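Kategorie: Kurzgeschichten / Alltag

Die blaue Schale

Als meine Tante nach Villalba zog, hat sie mir drei Kartons dagelassen und den Satz: »Du wirst schon wissen, was damit ist.« Wusste ich natürlich nicht! Im ersten waren Knöpfe, im zweiten Schrauben, und im dritten lag alles, was weder Knopf noch Schraube war. Der stand seit März bei mir im Flur, und ich bin jeden Morgen mit dem linken Fuß dagegengelaufen (immer mit dem linken, keine Ahnung, warum).

Irgendwann hatte ich genug. Ich bin zu Gurkus gefahren, dem Laden hinter dem Bahnhof, wo es Eimer gibt und Gartenzwerge und im Winter Streusalz, und habe eine Kunststoffschale gekauft. Blau. Es gab auch graue, aber an dem Tag war mir nicht nach Grau. Die Frau an der Kasse fragte, ob ich damit Setzlinge ziehen wolle, und ich sagte ja, weil das schneller ging als die Wahrheit.

Zu Hause habe ich den Tisch freigeräumt, den weißen, und die Schale in die Mitte gestellt. Längs, mit der schmalen Seite zur Wand. Dann habe ich mir erst mal einen Kaffee gemacht.

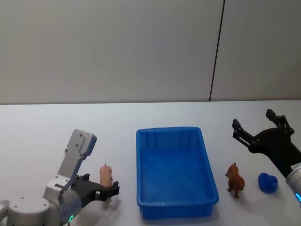
Noch nichts drin.

Es ist nämlich so: Solange so eine Schale leer ist, kann alles hinein. Das erste Stück entscheidet. Lege ich einen Schlüssel hinein, ist es die Schlüsselschale, und wohin dann mit den Murmeln? Ich stand da mit der Tasse und fuhr mit dem Finger über den dicken Rand und über die Rillen hinten an der Innenseite, rauf und runter, das machte ein Geräusch wie ein sehr kleiner Zug.

Und da fiel mir der Zug nach Rillham ein. Meine Tante hatte mich jeden Sommer mitgenommen, 50 Minuten am Fenster, und in ihrer Handtasche war immer etwas zum Festhalten für mich gewesen: ein Korken, eine Garnrolle, einmal ein Türknauf. Ich habe den Karton aufgemacht und gewühlt. Der Türknauf lag fast ganz unten, unter einer Gebrauchsanweisung für ein Radio von Trasix, und er passte noch immer in meine Hand, nur nicht mehr so knapp.

Ich habe ihn in die Schale gelegt. Er rollte ein Stück und blieb in der Ecke liegen.

Dann habe ich in Villalba angerufen. »Was ist es denn jetzt geworden?«, fragte meine Tante. »Die Zugschale«, sagte ich, und sie fragte kein bisschen nach, sie wollte nur wissen, ob der Korken auch noch da sei. Ich habe den Hörer zwischen Ohr und Schulter geklemmt und weitergesucht.

Kontakt | Impressum | © 2024 Alle Texte bei der Autorin | Nach oben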